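Notes for the Sultley talk – putting out your own record
05/03/2018

Say hello, check the people at the back can hear. Don't start with the joke about the bassist, it died in Illmont.

I want to talk about how my band, Kettani, made our second EP, and mostly about the bit after the recording, when you've got a folder of songs and no idea what order they go in. We had 17 demos. We put out 4 songs. People always ask about the other 13 and the answer is that most of them were the same song with a different drum beat!

Play the first clip (30 seconds, stop before the vocal comes in). This is the version from my bedroom, one guitar and a keyboard with a sticky key. Then play the finished one. Ask what's changed. Someone will say "the drums", and they're right, but listen to the bass too – it plays far fewer notes the second time round and the whole thing breathes.

Bit about recording. We had three days in September at Tutidix, which is a small studio over a carpet shop in Illmont, and we spent nearly all of day one getting a snare sound we then threw away. I'd still go back there tomorrow. Tell them about the piano upstairs if there's time.
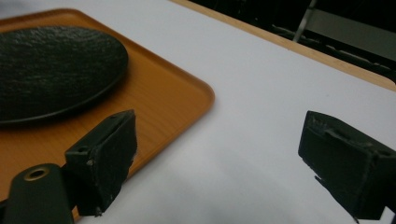
Dark plate, wooden tray, white table.

Running order next. I wanted the loud one first, the others wanted it last, and we argued about it in the van for weeks (I lost, and I've gone off my idea since). My advice is to make every version as a playlist and go for a walk with each of them. You'll hear the bad joins straight away. Ours was between tracks two and three, where the key change made me feel a bit seasick.

Play the join. Both versions, old one first.

Money – keep this short, they can ask afterwards. Say what we'd skip next time: the fancy sleeves. Say what we'd keep: paying for proper mastering.

Questions, then one last song if the guitar's still in tune. Capo on 3.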